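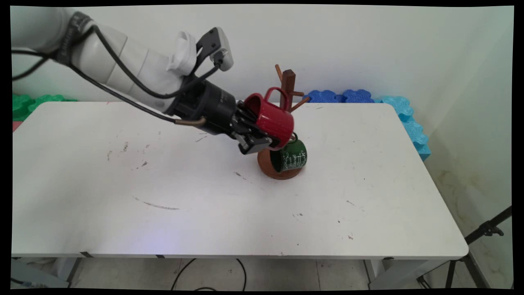
Red mug at the tree, green mug on the lower part. Fixed camera view.

Clarkumano Mug Tree, data card

Clarkumano is 381 demonstrations of an arm and a mug tree, gathered by the Sestetti group at Skestthorpe. It was meant to be the easy task. We have stopped saying that at meetings.

What you get
Each episode has two colour video streams (fixed view and wrist), joint positions, gripper width and a one-line instruction. Episodes run to 72 seconds at most, after which the operator was told to give up with dignity.

Splits
train: 255
held out: 126

Labels
Success means the mug hangs by its handle when the gripper is clear. A mug balanced on top of the post is a failure, however pleased the operator was. Failures are kept and flagged.

Known problems
One table, one tree. The tabletop is scuffed, and a model may well learn the scuffs by heart. Pegs are not numbered, so "the other peg" in the instructions means whatever it meant at the time. Grip labels from before October were redone by hand.

Loading
Use the Effiong reader, version 2. Version 1 flips left and right and won't tell you.

Last updated 11th July.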